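House rules for the gripper bench

2025-03-18

I said in September that I would write up the rules we use when we record handling work with the hand-held grippers, and then I didn't. Two people have asked since, both setting up benches of their own, so I've gone through the sheet on our wall and typed it out with notes. It is the fourth version. The first one was half a page and mostly said to be careful.

The sheet covers only the hand-held tools. The fixed arms at Raltley have their own cell, their own guarding and their own paperwork, and none of this replaces any of it. If you have a powered arm anywhere near people you need a proper risk assessment, and a blog is the wrong place to get one.

1. Before a session

Wipe the table, all of it, including the edges. Crumbs of plastic from the fingers end up everywhere and they show on a white top. We wipe with a dry cloth first and a damp one after, then wait for the surface to dry before anything goes down on it.

Check both fingers for play. Hold the tip, try to move it sideways, and if it moves, tighten it or swap it. A finger goes on the scrap shelf when the gripping face is damaged. Scuffs on the outside don't matter and we stopped logging them.

Write the session line in the log before you start recording. Date, operator initials, tool number, object list. People who fill it in afterwards get the object list wrong, me included.

2. Objects

Every object has an entry in the object list before it is used. The entry says what it is made of, whether it has an edge that could cut, and whether it is clear, shiny or plain. That last column was added late and I wish we'd had it from the beginning.

Clear things need their own rule. They go down in open space, well away from other items, and the operator says out loud that there is one on the table. On a pale top it is very easy to put your tool or your elbow on a clear piece you have stopped noticing.
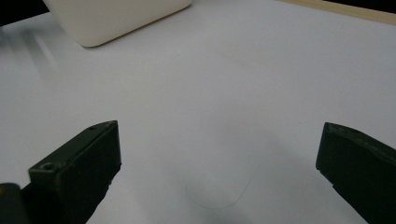
We also keep clear pieces out of any session where the second person is new. It is a small restriction and it has saved us a few arguments about whose fault a scratch was.

No glass with a chip in it, ever. No knives. Nothing with liquid in it unless the session is listed as a wet one, in which case the power strip comes off the bench and goes on the hook.

Boxes and bins count as objects too. They used to be left out of the list on the grounds that they were only there to hold other things, and then somebody would swap one for a different size halfway through a job and the log would say nothing. Now if it is on the table it is on the list.

3. During a session

One person has the tool. If a second person is helping, they agree beforehand what they will touch and when, and they don't improvise. If the helper needs to do something else, they say so and the operator stops with the fingers open.

Large containers are where most of our rules about helpers come from. A bin that is wider than the tool can open has to be moved by the rim or the handle holes, or steadied by hand, and we allow either as long as it's written down. What we don't allow is a hand inside the bin while the tool is in there as well. The fingers close with more bite than you expect, even on a tool you squeeze yourself.

Sleeves. The sheet says sleeves pushed up or close fitting when working within reach of the fingers. I know this is the rule people forget most, and I forget it myself when the heating is off. Ostrowski, our older site, had it as a flat ban on loose clothing, and what happened was that the rule got ignored entirely. I still think the wording could be better. If yours is better, send it to me.

Keep cables behind the work area. Nothing trailing across the part of the table where objects get set down.

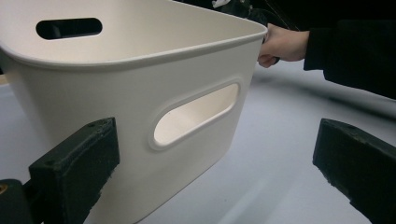

Clindasel bench notes

4. Stopping

Anyone in the room can say stop. The operator opens the fingers, puts the tool down on its side and takes both hands off it. Then you talk. We don't ask for a reason first.

Stop also if an object falls off the table, even if it looks fine. Pick it up, look it over, make a note, carry on or don't.

Sessions run for 20 minutes at most, then a break. The tool isn't heavy, but holding it level over a table gets into the wrist and forearm sooner than you would think. When we let people run longer the handling got clumsy towards the end, and a good part of that work had to be thrown away.

5. Afterwards

Objects go back in their crates by list number. Damaged ones get a red sticker and stay out until someone has looked at them.

Count cycles on the tool. We inspect every 1000 closes and replace the fingers at 3000 whatever they look like. Those numbers are ours, picked from what our own printed parts did on our own bench, so please don't copy them without checking yours. A softer material would need a shorter interval.

Files are copied before the table is cleared. If a copy fails, the set-up is still there to do again.

6. Things still not settled

We haven't agreed whether the helper should wear gloves. Thin ones spoil the feel and thick ones catch on rims, so at present it is up to the helper and it goes in the log.

The Judeo job needs a separate page for fabric, which behaves like nothing else on the list. I have a draft. It's long and I don't like it yet.

There is also the question of how to record a session that was stopped. Some of us want it kept and marked, others want it deleted. For now it is kept, with the word STOPPED in the notes column and the initials of whoever called it.

Comments are open on this one until the end of the month. If you want the plain sheet without my notes, email me through the contact page and I'll send the text.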